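# Fikari hand gripper kit: bench tips

Pads are the part you'll grumble over.

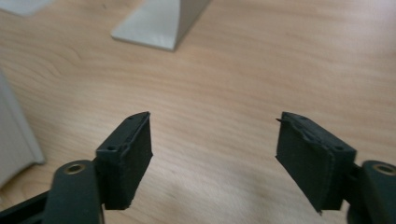
Do the pads have to be glued? Contact cement works best; the tape in the kit gives up by October.

- Peel a lifting pad off whole. Patching the corner buys you one afternoon.
- Scrape the finger, then go over it with 200 grit.
- Replace both pads together or the grip goes lopsided.
- Spares are part 1055. Order 2, and lose one under the bench like everyone else.

*Ghislain Landry*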